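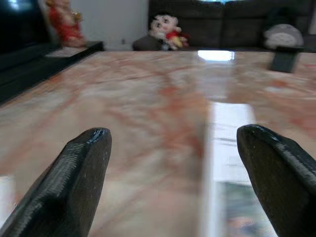
Waltdale, 9. Januar. Tadia bringt den Steinpflege-Kurs zurück, diesmal als feste Reihe. Start noch im Januar, sechs Abende, Anmeldung ab sofort. Anlass sind die vielen Anfragen nach den Feiertagen: Rotweinränder, Kerzenwachs, Zitrone auf der Platte. Gerade bei hellem, poliertem Marmor mit lachs- und rostfarbener Äderung wird gern zum falschen Mittel gegriffen, Essigreiniger zum Beispiel. Danach ist der Glanz an der Stelle weg, und zwar dauerhaft, wenn niemand nachpoliert.

Im Kurs geht es um Alltag, keine Theorie. Welcher Stein verträgt was, wie erkennt man eine alte Imprägnierung, wann lohnt der Fachbetrieb. Geübt wird auf Reststücken, eigene Fundstücke können mitgebracht werden (bitte nur Handliches, keine ganzen Fensterbänke). Säureempfindliche Steine am ersten und zweiten Abend, danach Granit und Schiefer, zum Schluss Fugen und Böden.

„Die meisten Schäden, die wir in der Werkstatt sehen, kommen vom Putzen“, so Zdenka Kolev, Kursleiterin bei Tadia. „Lauwarmes Wasser, weiches Tuch, ein Tropfen neutrale Seife. Damit kommt man sehr weit. Und Flecken tupfen, nicht reiben, das sage ich an jedem Abend mindestens dreimal.“

Neu im Programm ist der Abend zum Thema Boden. Viele Teilnehmer wissen garnicht, ob bei ihnen zuhause Naturstein oder Keramik liegt. Für die Pflege macht das einen großen Unterschied: Steinseife hinterlässt auf glasierten Fliesen einen Schmierfilm, der sich nur mit Mühe wieder lösen lässt.
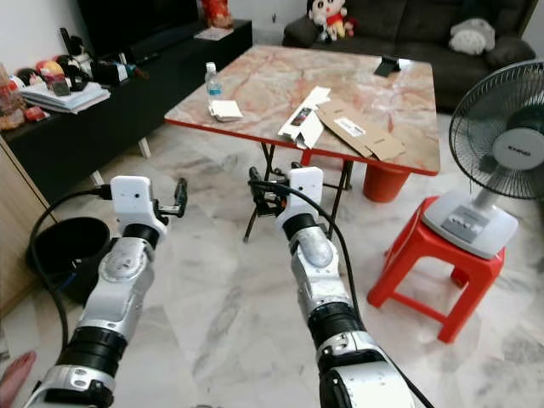

Wohnzimmer mit Klapptisch, Fliesenboden in weiß-grauer Marmoroptik.

Die Gebühr beträgt 115 Euro für die ganze Reihe, Material inklusive. Einzelabende sind nur buchbar, wenn Plätze frei bleiben. Zum Kurs gehört außerdem die Pflegefibel „Sabatier“, die Tadia in einer Auflage von 300 Stück neu gedruckt hat. Restexemplare gehen anschliessend in den Ladenverkauf. Wer im letzten Jahr auf der Warteliste stand, wird zuerst angeschrieben.

Anmeldung schriftlich oder direkt im Laden in Waltdale. Abdruck honorarfrei, Belegexemplar erbeten. Rückfragen der Presse bitte an Zdenka Kolev, am besten vormittags.

Kategorie: Pressemitteilungen | Wohnen & Haushalt | Kurse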